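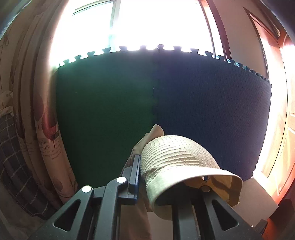 Cream weave, with the green and navy mats behind it.

Kowalchuk Ukico 7 desktop news scanner
Item no. 3599
In stock, ships from the Stadside store

I've been hooked on crime news since I was a kid reading the police blotter over my dad's shoulder, and I still want to know why there are three patrol cars on my street before the morning paper gets around to it. The Ukico 7 is the scanner I keep on my own kitchen counter, and I sell more of these than anything else in the store!

It's a plain desktop radio that picks up unencrypted police, fire and ambulance channels. You type in your zip code, wait a minute while it loads the local list, and press Scan. I set mine up while the coffee was brewing (and I'm terrible with manuals). Please check whether your local police have gone encrypted before you order – plenty of big cities have, and no scanner at this price will get you past that. Fire and ambulance are still open in a lot of those places, so it may be worth it to you anyway. Some states have rules on scanners in cars too, so look those up if you plan to take it on the road.

What I like best is the replay button. You hear "shots reported" and half an address, you hit the button, and it plays back the last 20 seconds. My old Prurance didn't have that and I spent years yelling "what did he say?" at a radio. The speaker is good and loud, the knobs are big, and the screen dims at night if you tell it to.

What I don't like: the power cord is too short, and the beep when you lock a channel is awful. You can turn the beep off under Menu, then Sound, then Keys. The cord you're stuck with, so I carry a longer one as an extra.

In the box
Ukico 7 scanner
Indoor antenna
Power cord
USB cable for updates
Printed quick start card

Details
Memory banks: 11
Replay: last 20 seconds
Headphone jack: yes, on the front
Battery: none, wall power only
Color: black or gray

Oluf Hafþórsson wrote in to ask if it will record a whole night to a memory card. It won't, sorry Oluf! The bigger model coming in December is supposed to, and I'll put up a page for it once I've had one in my hands.

One more thing, and I say it to everybody who buys one. What you hear on a scanner is the first messy version of a story. I've heard a "robbery in progress" turn into two brothers fighting over a TV. So listen all you want, but please don't post names and addresses, and don't drive over there to look.

Returns are fine within 20 days if everything's back in the box. Orders placed before 25th September get the longer cord free, just pick your color and I'll add it when I pack.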